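Kids' Corner > How Stuff Works > Around the House > Wet Wipes

Why don't wet wipes dry out? (And what's all that writing on the pack?)

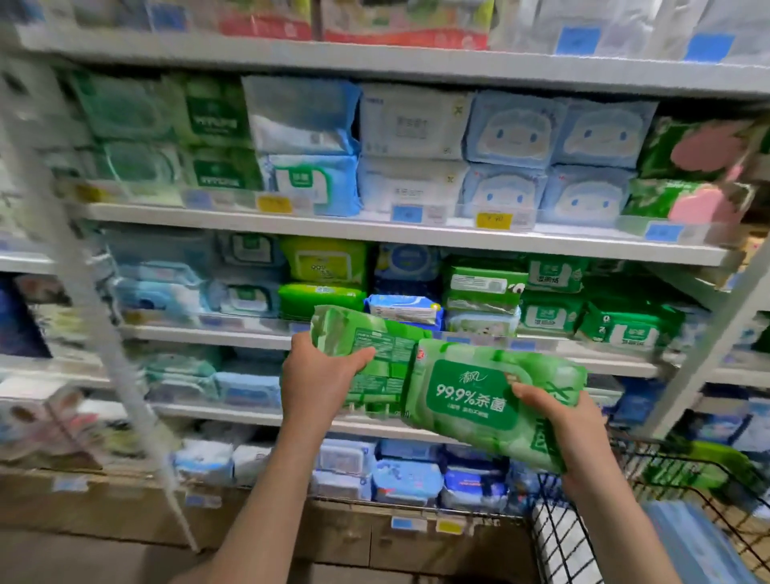

Two green packs of wet wipes – one turned to its back, one showing its lid.

OK so you've grabbed a wipe after a messy sandwich. Sticky hands, gone. But think about it for a sec. A wet paper towel left on the counter dries up fast. A wipe can sit in its pack for months and still come out damp. How??

First – what is a wipe?

Not quite paper. Not quite cloth. Most wipes are made from lots of tiny fibers all tangled and pressed together. No weaving, no knitting. Grown-ups call it "nonwoven" fabric. Some fibers come from wood, some are a kind of plastic. The tangle makes it strong, so it doesn't fall to bits when it's wet like toilet paper does.

Try it! Wet a square of toilet paper and pull. Now pull a wipe. Big difference.

Then – the wet part

Mostly water. Plus a little soap-like stuff to lift the dirt, and something to stop mold growing in there. Damp and dark is just what mold likes, so that bit matters alot.

The pack does the hard work

Water dries up by floating off into the air in teeny bits too small to see. That's evaporation. To stop it you need to keep the air out. So wipes go in a plastic wrapper, squeezed shut at the ends. Look at the end of a pack next time you're in the store – there's a flat crinkly strip. That's the seal. Heat melts the plastic together there.

The lid on top is the door. Click it shut and the air stays out. Leave it open and the top wipe goes dry and stiff first, then the next one down.

Hannelore Holzer's class at Tollen School tested this in June. Two packs, one lid open, one shut, both on the windowsill for 18 days. Open pack – top wipes like cardboard. Shut pack – still damp. Selina Fankhauser said the open one "crunched." Good word.

Front and back

The front is for catching your eye. Big name, big letters, maybe a big number. The green pack with its lid showing says 清风 in white. That's Chinese, it's the brand name, you say it a bit like "ching fung" and it means fresh breeze. Under it is 99.9%杀菌. The last two characters mean "kills germs."

So what's 99.9%? Say you had 1,000 germs. Take away 99.9% and there is one left. Just one! But germs are so small that a hand can have millions of them, and one in a thousand of a million is still a thousand. So plain old soap and water is still the best when you can get to a sink.

The back is the boring side with the tiny print. Read it anyway. It's usually where you find what's in the wipe, how to use it and what not to do. Keep wipes that kill germs away from your eyes and mouth, and ask a grown-up before you use them.

Where do used wipes go?

In the trash. NOT the toilet. Remember how strong they are? They don't break up like toilet paper, so they get stuck in the pipes, grab onto grease and make giant smelly clogs. In Dullcombe one clog weighed around 600 pounds. Yuck.

Quick words to know
Fiber – a thin thread
Evaporation – when water goes off into the air
Seal – a join that keeps air out

Your turn: find a pack at home and look for teh crinkly seal. Is there one at both ends?

Words by Shahla Bakhtiari. Checked by Notburga Egger.

Contact us | © Sitville Kids' Pages | Back to top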